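Contents Previous Next Glossary Index

Chapter 10
Paying for the Work: Small Arts Organisations and Their Money

Most small arts organisations begin without a building. The Khokhar Print Room opened in September in a borrowed shop, with one press and a list of 58 people who had asked for classes. Its founder, Shazia Jatoi, had a grant that covered rent and nothing else.
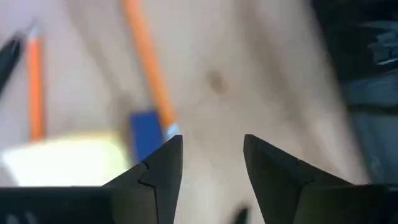 Money for a group of this size usually comes from grants, sales and gifts. Each has its own timetable. A grant may take 14 weeks to decide and is often tied to one project. Sales of prints arrive in small sums. Gifts depend on people who already know the work, and it takes time to find them.

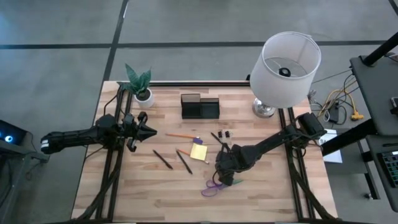 Photo: Hammad Hayat

In its second year the Print Room held an open evening and sold 200 tickets. Ten artists each gave a print for auction. Jatoi later wrote that the evening paid for paper and ink but left the wages bill where it was.

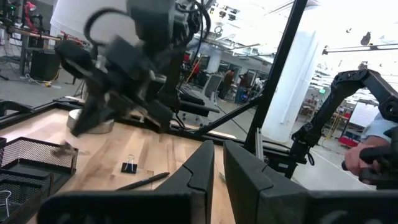
This chapter looks first at how a yearly budget is drawn up, and then at the terms that funders attach to their money. Section 10.2 compares the Print Room with Woltetti, a larger studio group that relies on membership fees. Key words are set in bold and explained in the glossary.

© Flidance Educational Contact us Back to top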